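6 min read

Keeping Produce Fresh in a Small Kitchen

I grew up in a house with a cellar, and for years I stored my fruit and vegetables as if I still had one. Then we moved to the apartment in Irnton, where the kitchen is so narrow that opening the oven means stepping into the hall, and I had to learn the whole business over again. I threw away an awful lot of soft cucumbers that first summer (and one bag of onions I would rather not talk about!), but I did get there in the end, and these are the habits that stuck.

Start with the refrigerator, and with where the cold is. In most of them the back of the lowest shelf is coldest and the door is warmest, so lettuce pushed against the back wall freezes and goes to slime while the milk in the door turns early. Put leafy things in a drawer, toward the front, with a dry dish towel folded underneath. Change the towel when it feels damp. I change mine when I bring the shopping home, which is the only way I ever remember.

If your refrigerator has more than one drawer, give one to leaves and herbs and the other to fruit that likes the cold. Apples give off a gas as they ripen and they will yellow your parsley in a couple of days if you let them share.

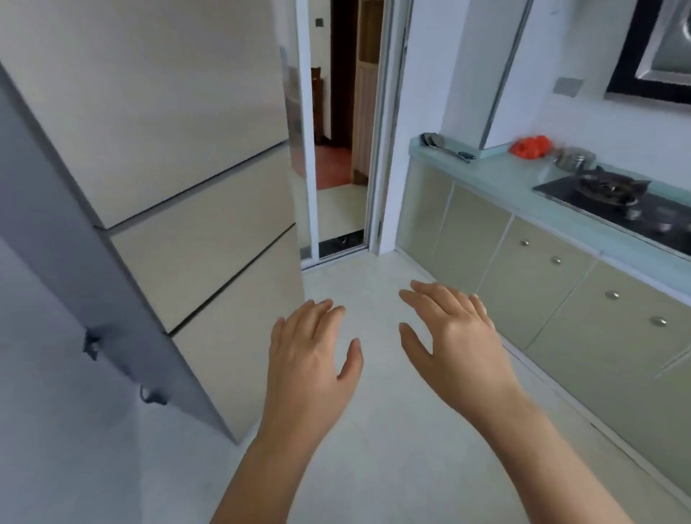 Ottilie's mother-in-law's trick, which came in by mail from Hilham after I first put this up, was to skip the towel and use a brown paper bag with the top rolled down twice. Her spinach lasts longer that way, she wrote, and the bag can go straight into the compost afterward, so why would anyone want more laundry?

Well, I tried it, and for spinach I think she's right. For carrots I still like the towel, or better yet a tub of cold water with a lid, changed every few days. They stay so crisp that the children eat them like breadsticks.

Now for the things that don't want to be cold at all. Potatoes go somewhere dark and airy, and well away from the onions, which make them sprout. Mine live in a cardboard box on the floor of the coat closet, under the scarves, and I've had a sack last from October right through to the new year. Tomatoes sit out on a plate, stem side down. Bananas hang from a hook, and I do mean by themselves, because they hurry everything else along.

Whatever you bring home, get it out of the plastic the same day. I know how it is, you're tired and the bag goes on the counter and there it stays until supper. But moisture collects in there, and one bruised pepper can spoil its neighbors overnight. Tip it all out, look it over, and set aside anything with a soft spot for tonight's soup.
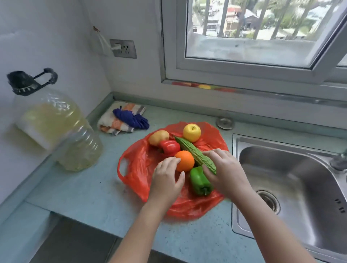 Washing is a separate matter, and I've changed my mind on it more than once. These days I wash nothing until I'm ready to use it, apart from grapes, which never get eaten in our house unless they're already rinsed and sitting in a bowl. A rinse in vinegar water is fine for berries if you dry them very well afterward on a towel. A salad spinner lined with paper does it nicely, and gently too.

Bell peppers keep best whole and dry. Once you've cut one, leave the seeds in the half you aren't using and wrap it cut side down. Bitter melon wants to be used within a few days, and I slice what's left over, salt it, squeeze it out and freeze it flat. Citrus will sit happily in a bowl for a week, though if I've bought a big net of oranges most of them go in the cold.

And keep a pencil and a scrap of paper on the refrigerator door. Write down what needs eating first and cross it off as you go. My mother did this on the backs of envelopes, and I still have a few of hers in the recipe box, with "use the leeks" underlined hard enough to go through the paper.

Questions or tips of your own? Write to the Kikholm Kitchen Pages, P.O. Box 269, Irnton | © Kikholm Kitchen Pages | Back to top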